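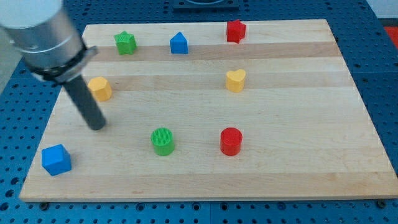 Filed under: Making & Mending / Wooden things / Thread

I have been meaning to write this thread since June and kept putting it off, so get a drink and settle in. It's about a maple board, a bag of little shape blocks, and how the two of them ended up taking over most of my evenings.

The board first, because I'm fonder of it than I probably should be. Maple strips glued side by side, pale cream next to a kind of honey tan, then cream again. I bought it as a cutting board and it has never met an onion. I got it home, ran my hand over it and thought, no, you're for something nicer than onions.

It came from Espinoza, the kitchen supply place on the corner with the terrible parking. I'd gone in for a colander (still don't have one). There was a shelf of boards at the back marked down, and I stood there turning them over for so long that the man at the register asked if I was all right.

If you're choosing one yourself, look at the strips from the end as well as the top. You want the glue lines tight all the way along, and you want it to sit flat on the counter without rocking. Press on each corner in turn. Mine was the third one I tried, and the first two clicked like tap shoes.

Now the blocks. Small plastic ones in plain cheerful colors - stars in green and in red, a yellow hexagon, and a blue one with a pointed top that everybody in my family calls the house. Properly I suppose it's a pentagon. You try telling a four-year-old that it's a pentagon when it so clearly has a roof.

My nephew Emiliano Zavala (he is Emiliano Zavala, all of it, he introduces himself in full to the mail carrier) was the reason I got interested. He was staying with us for a stretch and had decided he was done with every toy in the house. Puzzles were boring, crayons were boring, the dog was boring. The dog took it hard.

So I put the board down in front of him with a handful of blocks on it and said these ones live in rows, can you fix them for me? And then I went to start the rice, expecting to be called back inside of a minute. I got the rice on, and the beans warmed, and I unloaded half the dishwasher!

What he'd made wasn't rows the way you or I would make rows. He had the stars as far apart as they'd go "so they don't argue" and the house between them to keep the peace. I have thought about that arrangement more than I've thought about some novels.

I'd tried the blocks straight on the table before that and it never worked half as well. They wander. One goes under the napkins, one goes on the floor, somebody steps on it. Put them on a board and suddenly there's a place where the game happens and an edge where it stops, and even a very small person seems to respect an edge.

The wood helps too, I think. All those bands running across give you lines to work along without anybody having drawn any. Emiliano noticed before I did. He'd pick one stripe and line everything up on it, then pick the next stripe down and begin again, very serious, breathing through his mouth.

A few games we've settled into, in case you have someone small coming to stay. The easiest is just "which one moved." You set out five or six, they shut their eyes, you shift one. They will peek. Let them peek, it's a perfectly good game with peeking.

Then there's sorting, which sounds dull and can go on forever if you keep changing the rule. All the yellow ones together. Now all the ones with points. Now all the ones that would roll off a hill. (We had a long debate over the hexagon. It was ruled a roller, over my objections.)

My own favorite is copying. I make a little layout on one half of the board and he makes the same on the other half. Then he makes one and I have to copy his, and he checks my work like a building inspector. I have been failed for having a star "looking the wrong way." He was right, it was.

My friend Abundio Tovar, who taught shop for years, came by one evening and went straight past the blocks to the board. He picked it up, sighted down it, knocked on it and asked what I was finishing it with. I said nothing. He looked at me as if I'd told him I was raising it on soda.

So, his instructions, which I now follow faithfully. Wipe it with a damp cloth, dry it standing on its edge, and don't leave it by the window. If it starts to feel rough, go over it lightly with 120 grit and then 400, always along the strips. Then food-safe mineral oil, rubbed in with an old T-shirt and left overnight.

He said plenty of people would start at a coarser grit, 70 or 85 or whatever they've got in the drawer, and that I was not to be one of those people. I said I wouldn't dream of it. I had been dreaming of it slightly.

The oil does bring the colors up beautifully, I'll give him that. The tan bands go warmer and the pale ones stay pale, so you get more contrast between them, and all the faint little grain lines show. A bright block sitting on freshly oiled maple is a very pleasing thing to look at while you wait for a kettle.

Do wait until it's thoroughly dry before the blocks go back on, though. I didn't, the first time, and spent an hour washing oil off every star point with a toothbrush and dish soap.

Storage, because a couple of you asked last time I mentioned the blocks. They go in an old drawstring shoe bag and the board stands up behind the bread box. I did buy a divided case at one point. It was lovely, and it took longer to put everything in its right slot than we'd spent playing, so now it has buttons in it.

Emiliano Zavala has gone home and the bag stayed with me, by his order, so that the blocks would be here when he gets back. I take them out some nights after supper and put the house between the two stars.

If anyone knows where to find more of them in odd shapes, send me a note. He has put in a request for a moon.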